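Retno Ismail designs foam shape puzzles for small children, and she has kept almost every version since she began in Boston. When we spoke, she wanted to talk first about the color. "People ask me for pastel," she says. "I tried pastel. With red, the inside of a hole becomes darker and the child sees at once where the hole is."

Her red block for Vokbridge is a thick slab, and she is strict about this. A thin board slides away when a small hand pushes on it.

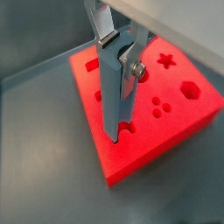 The star took her the longest time. She drew it in December and changed it 7 times before the points were wide enough. "A narrow point tears," she says. "Also, the child turns the star a little and it must go in. If it is too exact, they leave it and go to play with something else."

Not every place on the block is for a single shape. I asked her about the three small circles, and she laughed. "That one is my favorite. Fullham wanted me to take it out - they said it is confusing. But three holes together is also a shape, no?" 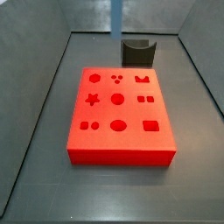
The red block, with the star in the middle row and the three circles behind it.

The first order was 879 blocks, and she checked many of them at her own kitchen table. She still thinks about the shape with two points on top. Some parents call it a crown and others see a cat.

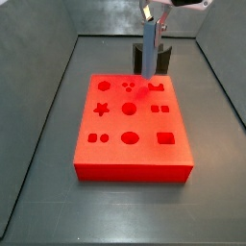

"I never correct them," she says. "My nephew was five when he told me it is a castle, and he was very sure." For the next block she wants bigger holes in the front row, and maybe a leaf. The drawings are not finished yet.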